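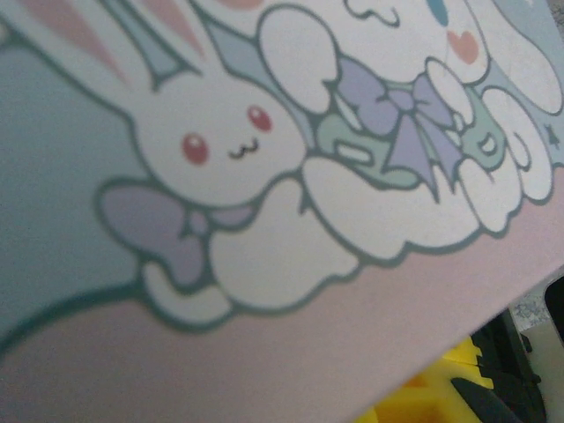

N.º 127 – fevereiro de 2021 – pág. 44

Jogos de mesa para os mais novos: "Plasotcombe"

Editora: Grillunmont. Autora: Kimie Onishi. Dois a quatro jogadores, a partir dos quatro anos.

Os jogos para crianças pequenas costumam falhar num de dois pontos: ou as regras são tão simples que o adulto adormece, ou a partida dura mais do que a paciência de quem joga. O Plasotcombe resolve bem o segundo e mais ou menos o primeiro.

Cada jogador tira uma carta, avança até à cor indicada e decide se guarda a cenoura que lá encontra ou se a troca por outra carta. As trocas são a parte interessante. A minha filha, com cinco anos, percebeu à terceira partida que convém guardar cenouras no início e trocar no fim. O irmão, com oito, ganhou quase sempre e fartou-se ao fim de uma semana.

Jogámos durante todo o mês de janeiro, em geral depois do jantar. Uma partida a dois fica pelo quarto de hora. A quatro há demasiada espera entre jogadas e não recomendo.

As cartas são o ponto fraco. São finas, marcam nos cantos e o verso já mostra quais são as boas – um problema sério num jogo em que se tira às cegas. Meti-as em bolsas de plástico e ficou resolvido, mas depois não cabem na caixa. Os peões são robustos e ficam bem de pé. O livro de regras foi traduzido por Kane Goodwin e lê-se sem dificuldade, tirando a página dos empates, que contradiz a página anterior. Jogamos pela anterior.

A ilustração segue a linha habitual da casa: tons pastel, contorno grosso, um coelho branco de olhos vermelhos. Gosto. Quem preferir desenhos mais sóbrios tem o Ebihara, da mesma autora, com regras parecidas e uma caixa maior.

A caixa pesa cerca de 440 gramas e viaja bem numa mochila. Para crianças entre os quatro e os seis anos, a dois, é uma boa compra. Acima dessa idade, procurem outra coisa. No próximo número escrevo sobre o Broken, para maiores de dez.

Njål Sjöberg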